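2023-10-10

Bench tidy day, finally. Haf and I have been moaning about the marbled top since the Draravwood job, because every time you want a spanner it's under something, and every time you want the something it's under a spanner. So, baskets! I bought two kinds from Bevan and I can't decide which I like. The white mesh one hangs off the cross rail at the back and it's wide and shallow, so you can see what's in it from anywhere. The black one went in the rear left corner, tied to the rail with a white tie — bit rough but I'm leaving it until I find the Skillirard clips (ordered 8, none seen yet).

Not finished. The flat black case still wants a home, and so does the wrench. Angharad says hang the wrench, I say drawer. I also want to know who keeps putting wrapped bits in the corner basket without a label, please own up.

To do: second white basket? Ask Angharad for the 300 mm rail offcut. Wipe down the veiny bit at the back.

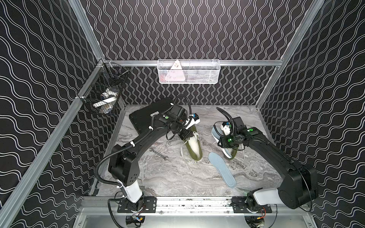 Baskets up, wrench and black case still on the top.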